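Home Kitchen Cleaning Repairs Tools Ask Us Search

How to Look After a Wooden Counter Around a Sink (Without Buying Half the Store)

Search for wooden countertop care and you will be told to oil it weekly, wax it monthly, sand it yearly and never let a tomato near it. Most of that advice comes from people who sell oil, wax and sandpaper. I have had a butcher-block counter next to a steel sink for long enough to try a good deal of it, and I am not convinced by much.

The part of the counter that gives trouble is the strip beside the sink. The rest you can more or less ignore. So this page is about that strip, and about the dishes that get parked on it.

What you need

A sponge with a scrubbing side
Two dish towels, one for hands and one for the counter
Plain dish soap
Food-grade mineral oil, the cheapest you can find
A soft cloth you don't mind throwing out

I was talked into a bottle of Tondwood counter cream once. It smelled nice. I put it on the left half of a board and plain mineral oil on the right half, and after a month I had to look at my notes to remember which was which. Buy it if you like the smell.

Step 1: Clear the strip

Everything comes off, including the things you have stopped seeing. Mugs are the worst for this. They get rinsed, set down along the back "for a minute," and stay until somebody wants coffee. A wet mug leaves a ring of water under its foot, and that ring can't dry because the mug is sitting on it.

Chantal Vachon, who used to share a kitchen with me, swore by putting a folded towel under the mugs. I think this makes it worse. A damp towel lying on wood all day is a bigger problem than a few drops. If you want your drinkware on the counter, dry it first.

Step 2: Deal with the dishes before the wood

Don't clean around dirty dishes. Wash the small stuff, dry it, put it away, and then start. If you have a double sink, leave one side empty for draining. A bowl on the counter is a nuisance but a mild one. A loose spoon is more annoying than it looks, because whatever was on it goes straight to the wood, and tea, turmeric and berry juice all stain.

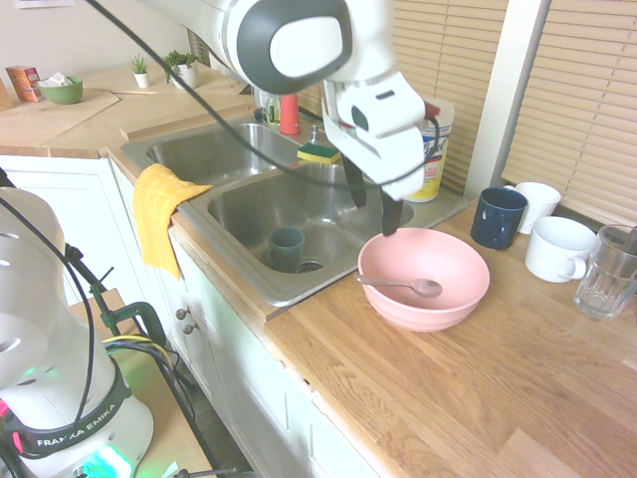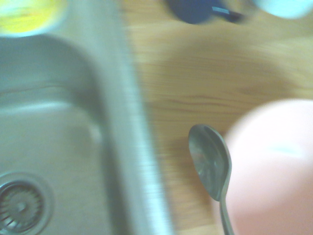

Silverware is where I part company with the usual advice. Spoon rests are sold as the answer, and I have owned three, all of which ended up in a drawer holding rubber bands. What you want is something you were going to wash anyway. A bowl with the spoon left in it, like the pink one by the sink, does the same job for nothing, and the drips land in the bowl. A spoon laid straight on the wood beside the rim is fine if it's clean and dry. If it's been in the curry, it isn't fine, and no amount of "sealed surface" on the label will talk me out of that.

Step 3: Wash it, but not much

Wring the sponge out until it stops dripping, put one drop of soap on it, and wipe along the grain with the soft side. Keep the scrubbing side for the sink. I know people who use it on wood and say it does no harm. Look at their counters in low sun and then decide.

Go over the same area with a clean damp sponge to take the soap off, then dry it with the counter towel straight away. "Air dry" is the one instruction in the Mindthorpe booklet that came with my counter that I would cross out.

About disinfectant wipes: people reach for them because they're there. I use them on the faucet handle and leave the wood to soap and water. Check what your counter's finish will stand before you make a habit of anything stronger.

Step 4: The edge by the rim

Run a fingertip along where the wood meets the steel. If it feels rough or fuzzy, water has been sitting there. Wrap a corner of the towel over a butter knife and draw it slowly along the joint. You will be surprised what comes out, and not pleasantly.

If you see a gap in the sealant, stop reading about oil. Oil won't fix a gap. Scrape out the old bead, let everything dry overnight, and run a new one. Miroslava Štefanec did hers with a tube that cost less than the Tondwood cream and it has held since May.

Step 5: Oil, maybe

The test everyone quotes is to sprinkle water on the wood and see if it beads. It's a decent test as long as the surface is clean. Grease beads water too, so do Step 3 first or you'll be admiring your own bacon fat.

If the water soaks in, put on a thin coat of mineral oil with the soft cloth, leave it for around 39 minutes (I set the timer for 40 once and got distracted, so call it what you like), and wipe off everything that hasn't gone in. A second coat is only worth it if the first vanished. Sticky wood means you used too much.

This applies to bare or oiled wood. If yours has a varnish or other hard finish, the oil will just sit on top, so skip the step.

Dark marks next to the sink

Before you sand, make sure it's a mark. Butcher block has darker streaks in it naturally, and I once spent an evening scrubbing at one. A streak follows the grain. A water stain usually wanders across it, or makes a ring.

For an actual stain, try soap and water twice before anything else. Lemon and salt gets recommended everywhere. I've had it lighten a tea ring and do nothing at all to a black one, so keep your hopes low.

How often

Wipe and dry the strip every evening. Do the edge when you remember. Oil it when the water soaks in, whatever the calendar on the bottle says. Mine gets oiled twice a year, and Rosaura Salazar, who oils hers every Sunday, has a counter that looks the same as mine and a towel that smells like a garage.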